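Home Gallery Shop Notes Contact

We use cookies to remember your basket and count visits. OK / Settings

Table odds and ends, the gallery
February 17, 2021
3 minute read

Quick one today. The page of small things that live on, in or near the dark brown table, the one with the square top. People asked after the last update so I'm putting it all up in one go, captions typed fast, sorry for the spelling.

The table first. Came from a house clearance in Plonthorpe, 71 all in, and two of us got it up the stairs with a lot of stopping. It's more of a cabinet than a table really. Heavy as anything. I'd wanted something lighter but it was there and the van was there.

Dark top, so whatever you put on it shows up. Fruit especially. I moved the orange over to the left, well away from the red one, and liked it much better with a gap between them. Before that I'd had everything bunched in the middle like a market stall.

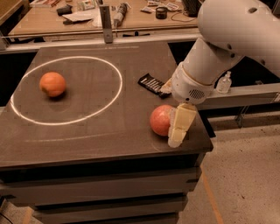
Same with light. A bright oval on a dark surface does half the work for you, and an orange sitting inside it gets a proper soft shadow. On my old pale desk you'd hardly notice teh difference. I tried a white cloth once, in May, and gave up by lunch.

The red-orange one. Never sure if I should be calling it an apple or a peach on here, so it goes down as fruit. Nice mottled skin, paler patches. Good next to anything cream colored.

The cream block. Soft looking, crumbly along the bottom, edges all over the place. Stands up better than it lies down, to my eye. Makes the fruit look rounder.

The black case with the row of little silver pieces. Looks best at an angle, set toward the back. Straight on it goes dull and you lose the shine. Please don't email about price, it isn't for sale.

The front. Stacked panels, dark gray-brown, plain. I keep meaning to wax it. Bought a tin of Murkel for the job and the tin is still shut. The rim along the top edge is a bit lighter than the rest and I'm leaving that alone.

Next batch will be the shelf from Geststead, plus the blue bowls if I get them unwrapped. There's 9 of those and I only trust the glaze on a few. The Kos tiles are a seperate page, link in the menu when I've fixed the menu.

Prints: small size only for now, matte paper, ask for list no. 1587. Allow two weeks, the post is slow out here.

Get new galleries by email. Enter your address to subscribe. Unsubscribe any time.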